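Quem somos

A Vuneo nasceu de uma conversa que já ia longa demais sobre naves. Éramos um grupo que se encontrava ao fim da tarde para rever séries antigas de ficção científica, e a certa altura as discussões sobre o que faríamos se a série fosse nossa passaram a ocupar mais tempo do que os próprios episódios! Alguém começou a tomar notas, as notas viraram um guião e o guião pediu cenários, figurinos, som e luz (e muita fita-cola preta). Hoje somos uma produtora amadora e uma pequena escola de cinema de género, tudo na mesma casa, e continuamos a rever episódios antigos sempre que podemos.

O que fazemos

A nossa produção principal chama-se Godura. É uma série feita por fãs e para fãs de ópera espacial à moda antiga, com uma história original: a tripulação de um cargueiro que recebe, por engano, as ordens de um navio de guerra. Já temos 11 episódios publicados, todos de acesso livre, com legendas em português para quem ouve mal, e há mais dois em montagem. O primeiro tem um som terrível e gostamos muito dele na mesma. Pensámos várias vezes em regravá-lo, mas os espectadores que nos acompanham desde o início pediram que ficasse como está, e assim ficou.

Godura não tem patrocinadores nem publicidade. O orçamento vem das quotas dos associados, das oficinas e das sessões públicas, e em cada episódio publicamos a folha de despesas juntamente com os créditos. O mais caro até hoje foi o sétimo, por causa da cena do jardim hidropónico: as plantas eram verdadeiras, as lâmpadas aqueciam imenso e tivemos de rodar tudo em sessões curtas. Valeu cada cêntimo!

Depois há a Cikum, a nossa série sonora. Começou como um exercício para quem gostava de escrever mas não queria aparecer diante da câmara, e ganhou vida própria. São histórias curtas passadas no mesmo universo de Godura, uns oitenta anos antes, contadas através de mensagens de bordo. Quem escreve, quem dá voz e quem trata do som vai rodando de temporada para temporada. Há quem tenha entrado para ler duas linhas e hoje dirija episódios inteiros, o que nos deixa de peito cheio.

A escola

A sala de aulas fica ao lado do estúdio e chama-se Stojanovska, nome da nave-escola que aparece no terceiro episódio. Damos ali quatro oficinas regulares: escrita para séries, interpretação para câmara, cenografia e adereços, montagem e som. As turmas são pequenas e misturadas, com estudantes do secundário sentados ao lado de gente reformada, e isso nota-se nas histórias que saem de lá. Não pedimos experiência nem equipamento. Pedimos que tragam vontade de mostrar o trabalho aos outros, mesmo a meio, mesmo torto, e que vejam o dos colegas com a mesma atenção.

Todas as oficinas acabam com uma cena rodada. A de escrita entrega o texto, a de adereços trata do que se pega e do que se parte, a de interpretação ensaia, a de montagem fecha. As melhores cenas às vezes entram num episódio de Godura, com os nomes de todos nos créditos. A discussão na enfermaria do nono episódio, de que tanta gente nos fala, foi escrita numa oficina de outono por uma turma que se tinha conhecido poucas semanas antes.

Em novembro abrimos as portas ao público. Mostramos os figurinos, projetamos cenas cortadas (algumas foram cortadas com toda a razão), lemos em voz alta o guião de um episódio futuro e ficamos à conversa até tarde. Na última edição recebemos 669 visitantes, um recorde para nós, e acabámos por repetir a leitura no corredor para quem não coube na sala!

Como trabalhamos

Rodamos quase sempre em fins de semana alternados, porque toda a gente tem emprego, aulas ou família. Um episódio leva cerca de cinco meses entre a primeira versão do guião e a publicação. Preferimos cenários construídos a fundos digitais sempre que a carteira deixa, e guardamos tudo o que se possa voltar a usar: a ponte de comando do cargueiro já foi hospital, tribunal e, com outra pintura, a cantina de uma lua mineira. Os guiões são lidos em grupo antes de cada rodagem e qualquer pessoa pode propor mudanças, incluindo quem chegou na semana anterior.

Também emprestamos figurinos e painéis a escolas e a outras produções de fãs. O guarda-roupa passou há pouco das 500 peças, entre uniformes, capas, luvas e um número embaraçoso de botas prateadas. Basta escrever-nos com as datas e uma ideia do que precisam.

Juntem-se a nós

A newsletter da Vuneo chega a 2.000 leitores e é lá que anunciamos primeiro as inscrições, as audições e as datas de rodagem. Quem quiser apenas assistir a uma leitura de guião também é bem-vindo, há sempre chá e bolachas.

Página atualizada em 29 de janeiro de 2019.

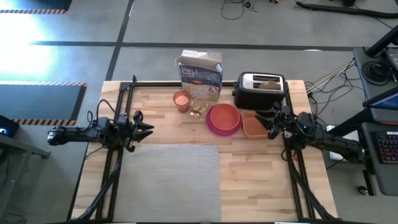
Um comentário deixado nesta página pergunta se a Cikum vai finalmente contar como o cargueiro perdeu o primeiro comandante, e acrescenta que o nono episódio continua a ser o melhor de Godura, com som terrível ou sem ele.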